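Chapter 7
Keeping in Touch: How Messages Learned to Travel

Think back to the last time you waited for news. Maybe it was a grade, or a word from a cousin far away, and maybe you waited a whole afternoon and thought it was terribly long! In the river town of Whitlock, in 1,855 households' worth of kitchens and parlors, people once waited from one September to the next for a letter from the coast, and when it came they read it aloud at supper (often more than once, and often with neighbors leaning in at the door).

This chapter follows the message on its long trip from the saddlebag to the pocket. We will ride the old post road from Whitlock to Juvach, a distance of 65 miles, and we will sit for a while with the telegraph clerks at Wedik, who charged by the word and so taught a whole valley to write short. Later on we will come to the telephone, first on the wall, then on the desk, and at last small enough to carry along with your keys. 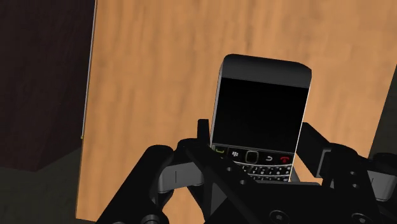 Before You Read

Ask an older relative how they made plans with friends when they were your age, and write down what they tell you in their own words. Keep your notes handy, as we will come back to them in Section 3, when we look at the shared phone line in Grovasico and the 40 families who took turns on it, more or less politely.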